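Chapter 4
Comparing Grippers on Small Parts

A gripper that performs well on one bench will often disappoint on another. The parts may be a little smaller, the table a little smoother, or the arm mounted at a different height. For this reason the results given in a supplier's catalogue are of limited use to the engineer who must choose between two devices for a particular task.
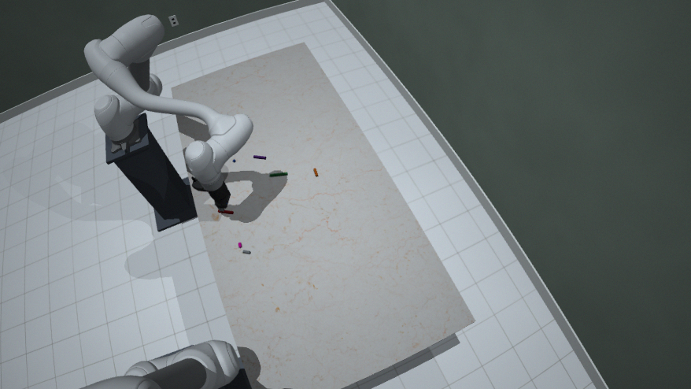
The present chapter is concerned with how such a choice may be made fairly. It assumes that the reader has completed the exercises in Chapter 3 and can already move an arm to a stated position, open and close a gripper from the controller, and record the outcome of a trial in the standard log. Readers who have worked only with large parts should allow extra time. Small bars and blocks lying on a flat surface present difficulties which do not arise with boxes or bottles, and most of these difficulties concern the last few millimetres of travel.

Three grippers are used throughout. The Gekwood is a parallel gripper with narrow fingers and a short stroke. The Clamska has a longer stroke and softer finger pads, and closes more slowly. The Siu is a two-finger design in which the fingers swing inwards along an arc, so that the height of the fingertips changes as they close. Each of them is suitable for light work, and each can be fitted to the same wrist flange with the adaptor described in Appendix B.

4.1 What is being compared

It is common to speak of a gripper as 'better' without saying in what respect. In this chapter four measures are kept apart: whether the part is lifted at all; whether it stays in the fingers during transfer; how far it has turned or slipped by the time it is set down; and how long the whole movement takes. A gripper may do well on the first and badly on the third. Where the part is to be placed in a tray with wide pockets, this may not matter. Where it is to be pushed into a close-fitting slot, it matters a great deal.

The position of the part must also be considered. A bar lying alone on the table can be approached from any side. A bar lying beside a block can be approached only from some directions, and a gripper with wide fingers may disturb the block before it reaches the bar. Trials carried out solely on parts which stand well apart will therefore favour the wider gripper -- sometimes by a large margin.

4.2 The Gresham procedure

The method adopted here is known as the Gresham procedure, after the teaching laboratory in which it was first set down. Each gripper is given 20 attempts on every type of part. The starting layouts are drawn up in advance and are the same for all three devices. Of the 20 layouts, 14 place the part in open space and the remainder place it close to a neighbour.

Simulation is used before any hardware is run. This has the obvious merit of safety, but there is a second benefit: a layout can be restored exactly, which is hard to achieve by hand. Students should nevertheless treat simulated results with care. Friction between the finger pad and the part is represented by a simple model, and very thin parts may behave in ways that would not be seen on a real bench. A full set of simulated trials for one gripper takes about 16 minutes at normal speed.

The approach height, closing force and arm speed are fixed for the first set of trials. They may be adjusted for the second set, provided that every change is entered in the log before the trial begins. Changes made after a failed attempt and recorded later are the most frequent cause of rejected reports.

4.3 Before you begin

Check that the tool centre point has been set for the gripper in use. The value differs for each of the three devices, and that for the Siu must be taken with the fingers closed. Confirm that the part list in the controller matches the part list in the layout file. Section 4.4 then sets out the first set of trials, beginning with the Gekwood.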